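My grandfather's scorebook, and a very long afternoon at Plemham

I have been meaning to write this one up since the end of last season, and then the holidays came and the furnace went, and you know how it goes. But I found my grandfather's old scorebook again this week while I was hunting for batteries, and it put me right back in the mood for cricket, so pour yourself something and settle in.

For anyone new around this blog, I grew up in a cricket house in a baseball town. My grandfather kept score for a club side for most of his working life, and he taught me to do it at the kitchen table off the radio, with a sharp pencil and a good eraser. Dots for the balls nobody scored from, a little W joined up out of the dots when the whole over was a wicket maiden. I was very proud of my first one of those. I colored it in, which he told me was not done, and then he let me leave it.

So when our club, Clonero, found itself without a scorer for the last league match of the season, my hand went up before I'd thought about the drive. It's a long way out to Plemham, the last part of it on a road that my car does not care for, and the ground slopes so much from the pavilion end that a ball hit toward the creek just keeps on going. I love it there. The boundary is marked with old rope and there's one good tree, and everybody wants to sit under it.

Plemham batted first and I had a lovely, busy hour of it. Their opener is a tall left-hander who doesn't seem to move his feet at all, and he kept finding the gap behind point, over and over, while our captain moved a fielder there and then moved him away again. They finished on 171 for 6, and I'll admit I thought that was too many for us. We hadn't chased anything like that all year. My book balanced on the first try, though, and I sat there feeling quite pleased with myself while the players went off to eat.

The tea interval at a game like this is where all the real talking gets done. I heard three different theories about how we should go about the chase, one of them from a man who'd been out for a duck the week before and was full of advice. The general feeling was that we should keep wickets in hand and hit downhill at the end. I wrote that in the margin of the book, very small, in case I needed to hold it against anyone later.

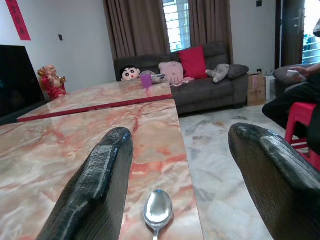

Ruth Llanos told me I had it all wrong about keeping wickets in hand, and that a side chasing on that slope ought to swing from the first ball, while the field was up and the bowlers were still working out which end they liked. I said my grandfather would have had a fit. She said my grandfather never had to chase ten runs an over in his life, and I had to give her that.

Well, we did it her way, though I doubt anyone had asked her. We were 38 without loss after three overs and I could hardly keep up with my pencil. Then we lost two in two balls, the second a perfectly dreadful run out with both batters at the same end (I've done it myself, I'm in no position to judge). After that it went quiet. Singles, a few twos, a wide now and then. I could feel it slipping, and the dots in my book were starting to bunch up in a way I didn't like one bit.

It came down to the last two overs, with 23 needed. The first of them went for 12, with a big six over the rope and into the long grass, and there was a long hunt for the ball while I checked my sums. That left 11 from the last over. Four off the first, a dot, a single, another single, and then our number eight, a quiet boy who I believe had come along mostly to field, swung himself right off his feet and sent one down the hill. It went and went. Four! So we needed one to tie and two to win off the last ball, and he got a thick edge past the keeper and they ran two, the second one with a dive and a great deal of dust.

I forgot to write it down. I was standing up and yelling with everybody else, and the Plemham scorer, bless him, tapped my arm and pointed at the empty box.

I've put the book back on the shelf next to Grandpa's. Mine has a grass stain on the cover now, and that last 2 is a bit wobbly. Nets start up again in April, and I've already told them I'll bring my own pencils.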